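Sticky fingers, by monthly subscription

The Skidel is a pair of small printed arms you can rent, with a support line thrown in, from a firm called Mondavura. It arrives in 2 boxes, one of them mostly foam. The price is £200 a month, which would also get you a fairly keen teenager on Saturdays, though the teenager won't let you look through its wrist.

Setting up took me an evening and most of a packet of biscuits. The manual suggests starting with rolls of electrical tape: cheap, round and hard to hurt. 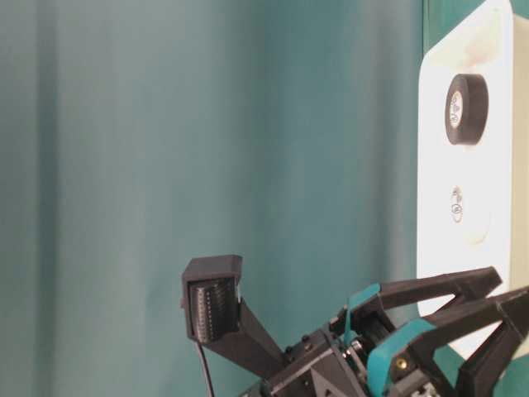 What you get for the money

Black plastic fingers, full of triangular holes, with strips of teal rubber where the gripping goes on. A camera on each wrist, under a little hood like a bus shelter. Software called Berkska, which has 69 settings and explains 3 of them. You teach the arms by example, and the Berkska records your dithering with perfect loyalty.

I had expected to be bored by tape. By the second pot of tea I was muttering at it like a man watching bowls.

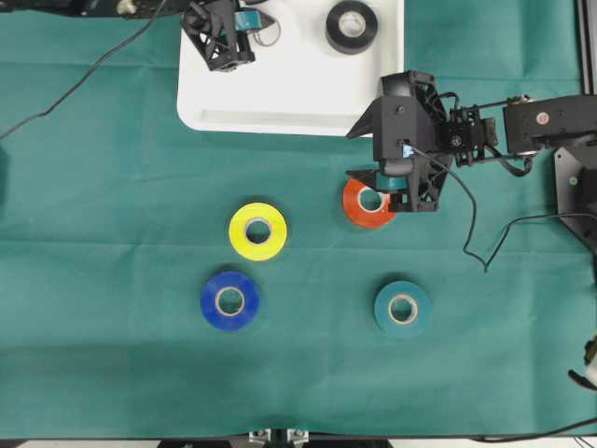 My complaint about the Skidel is the cables. They come in one length, long, and the clips supplied wouldn't hold back a shoelace. One of mine had looped down over the cloth right beside the orange-red roll, in just the spot where a passing finger might take an interest. Mondavura's helpline suggested "tidying as you go".

The rival Carvalho kit hides its wiring inside the arm and costs more, and its helpline shuts at four. I'm keeping the Skidel until December, mainly for the company.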